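LERINE ROOTS MUSIC SOCIETY
Programme and Recordings Group
Minutes of the June meeting

Present: Neelam Kanaujia (chair), secretary, sound engineer, sleeve and web editor, two members' representatives.
Apologies: the archive editor.
The meeting opened at 7.10 pm.

1. Minutes of the previous meeting

Agreed as a correct record, with one change. Under item 4, the tuning given for track six of the Clodau album should read open D, not open G.

2. Matters arising

2.1 The licence for the two traditional songs arranged by the Relano String Band has been signed and returned. Both may now go on the compilation.

2.2 The hum on the left channel of the spring concert recording was traced to a faulty lead between the stage box and the desk. The lead has been thrown away. The recording can be used from the second song onwards.

2.3 The new page layout for the website was accepted without change.
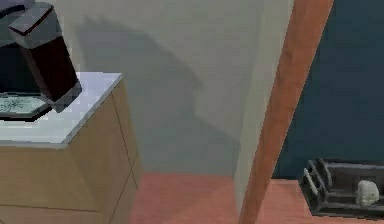

3. Compilation album: running order and mastering

3.1 The sound engineer reported that all tracks had been received except the Maurya duet, where the singer wishes to replace the second verse. The new take must arrive before the end of the month or the existing version will be used.

3.2 Levels differ widely between tracks. The field recordings are much quieter than the studio tracks, and bringing them up also brings up tape hiss. It was agreed to leave the field recordings slightly low and to apply no noise reduction to the unaccompanied ballads.

3.3 Two running orders were discussed. The first groups songs by region. The second places the fast fiddle tunes between the slow songs. The second was preferred, four votes to one, with one member not voting. The pedal steel instrumental moves to the start of side two.

3.4 Side one runs long in the new order. The engineer will check whether the waltz can be faded after the third chorus. If it cannot, it will move to side two and the closing hymn will lose its spoken introduction.

Action: engineer to send both sides as test files to all members of the group.

4. Pressing and stock

4.1 The secretary reported 203 copies of the previous album left in store, against 297 at the same point last year. The price will stay as it is.

4.2 A first pressing of 757 copies was quoted for the compilation. Neelam Kanaujia asked whether a smaller run could be had at the same unit price. The presser has said it cannot. The quote was accepted on condition that test pressings are supplied before the main run.

4.3 The plain inner sleeve was chosen over the printed one. Lyrics will go on the website only.

Action: secretary to confirm the order in writing.

5. Reviews page

5.1 The review of the Clodau album was read and approved after some discussion. One representative felt that the comparison with early honky-tonk singers was made too often and did not fit the second half of the record, where the drums drop out and the songs are led by banjo and harmonium. The editor will cut the third paragraph.

5.2 Reviews will in future give the full list of players and instruments at the foot of the page. Star ratings will not be brought in.

5.3 The page on the songwriting evenings was looked at on screen. The text is to be shortened and the chord charts moved to a separate page. 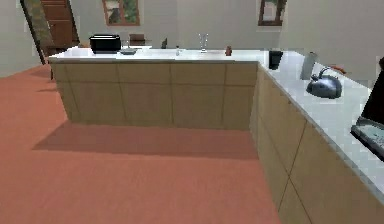 Kitchen counter with white worktops and beige panelling.

6. Autumn concert

6.1 The Relano String Band has confirmed. They will play two sets around a single microphone and have asked for no floor monitors. The engineer is content with this provided that the double bass has its own feed.

6.2 Seating will be limited to 195. Members may book first, with remaining tickets going on open sale a fortnight later.

6.3 The support act has not been settled. The Maurya duo and a solo dobro player were both suggested. The chair will write to the duo first.

Action: chair to report back on the support act.

7. Any other business

7.1 A member has offered a box of old songbooks. The archive editor is to look through them and list any not already held.

7.2 The spare autoharp needs new felts. Spending on this was approved.

The meeting closed at 8.50 pm. The next meeting will be held at the usual time, and items for the agenda should reach the secretary a week beforehand.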